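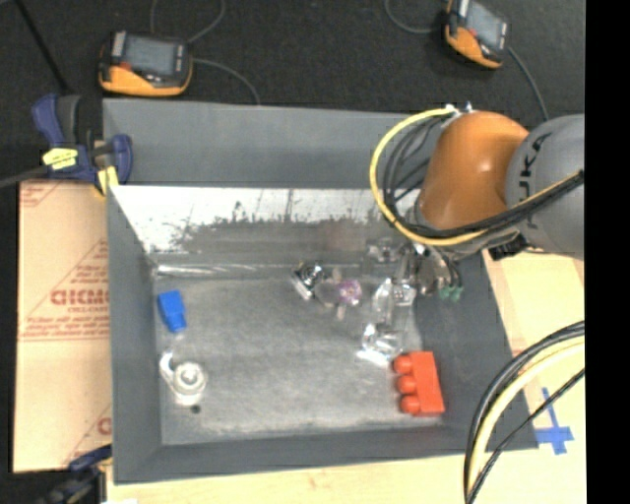 An orange and grey robot arm reaching into a big grey bin.

Why does a phone get warm when you play games on it?

I used to think mine was poorly! Inside every phone is a tiny chip that does all the thinking. Games make it think very fast, and all that work uses electricity from the battery. Some of the electricity turns into heat (a bit like your legs after a long run).

My old Nuvard got so toasty that it turned its own screen down to cool off. Clever, eh? If yours feels hot, take off the case, put it in the shade and leave it alone for 15 minutes. Please don't pop it in the fridge! Water can form inside, and phones hate that.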